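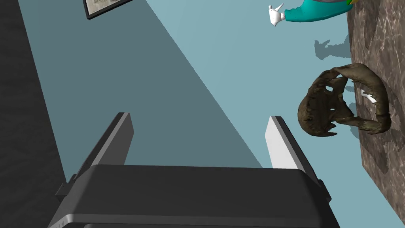 Unit 8 handout: choosing a simulated gripper package
Instructor: Alvar Moen
Revised 12/7/19

This unit covers the Hetetti package, a simulator add-on the lab has on trial until the end of term. You will use it for Assignment 8 and then write a short review of it. The other package on offer, Jilmont, was covered in September and your notes from then still apply.

What you get
Hetetti comes as one download. It contains a parallel gripper with two fingers, a set of household rooms, a folder of objects to put in them, and a wrist view that looks out past the fingers. The basic license allows 500 saved runs per account. Deleted runs still count toward the limit, so do not save while you are only testing a setting.

The wrist view
Most of your work will be done from this view. The gripper body sits at the bottom and the fingers point up into the room. The room will often look turned on its side. A spray bottle can appear sideways and a picture frame can hang at a slant. Do not correct for this by rotating the room. Work out which way the wrist is turned first, then plan the move.

Light matters too. The two fingers have the same material setting, but one can render nearly white and the other charcoal, depending on where the lamp is. Shadows on a plain surface can have edges as sharp as a real boundary. If your script finds edges by brightness alone, it will find those as well. Check against the depth output before you trust a line.

Objects
The folder has simple shapes, such as bottles, and some rough ones with holes and ragged edges. Start with a bottle. The rough objects are harder because the fingers may meet an opening where you expected a side. Grip width is set in the Pemuvard panel, which opens from the Tools menu. Leave force at the default for the first set.

Assignment 8
Load the room with seed 911.
Run 33 grasp attempts on one object of your choice.
Record the wrist angle, the grip width and the result of each attempt.
Repeat with the lamp moved to the other side of the room.
Hand in the log and one page of comments.

For the review
Say whether you would pay for the package and what you compared it with. Cover setup time, the quality of the manual, and how well the depth output matched the color view. Gautam, the paid support plan, is not part of our trial, so leave it out of your rating.

Known problem: the panel loses its settings if you switch rooms. Write them down first.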